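ok so I said I'd write up how the first stretch of the Vekdale service corps went, and I keep putting it off, so I'm doing it in pieces between dishes. Thread, I guess!

---

Quick background if you're new here. I signed up last fall for a year of service with the county (the stipend is $1,000 a month, yes, before taxes, yes, I eat a lot of beans). They placed me in the Sutherland office, which handles rides and meals for older folks out past the river.

---

I thought I'd be driving. I was so ready to drive! Instead I got a phone, a headset with one working ear, and a list of 140 names to call and check on.

---

And I loved it?? People want to talk. One lady kept me on for most of a morning about the school levy of 1978 and who voted which way on her street. She is still mad. I took notes.

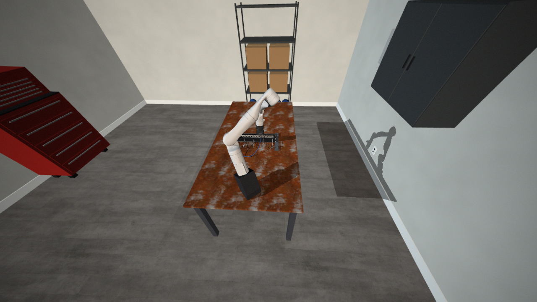
Vekdale, 2020-03-30

Picking this back up. Everything has moved to phones now, so suddenly my headset job is the whole job. The drivers leave meals on the porch, knock, and step back to the gate.

---

The county board met by conference call, and you could hear somebody's dog the entire time. They did vote to keep the corps going through April, with 6 of us staying on full time. I'm one of them. I may have yelled in my kitchen.

---

People keep asking if I'm doing this because I want to run for something. No! My grandpa sat on the Brurnov town council for years and all I remember is him coming home late and eating cold chicken over the sink. I do get it a little more now, though. He knew which culverts flooded. He knew who needed a ride to vote.

---

Speaking of, if you live in the county and haven't asked for your mail ballot yet, please go do that. The form is two pages and the second one is mostly blank. Sign it in INK. They will send it back if you don't (ask me how I know).

---

Also the Adier branch library put its parking lot wifi on all night, so if your kid needs to turn in homework, you can pull up by the book drop and it works fine from the car.

---

Dishes are done, headset's charging. If you've got a neighbor who lives alone out on the county roads, send me a message and I'll get them on the call list. We have room for more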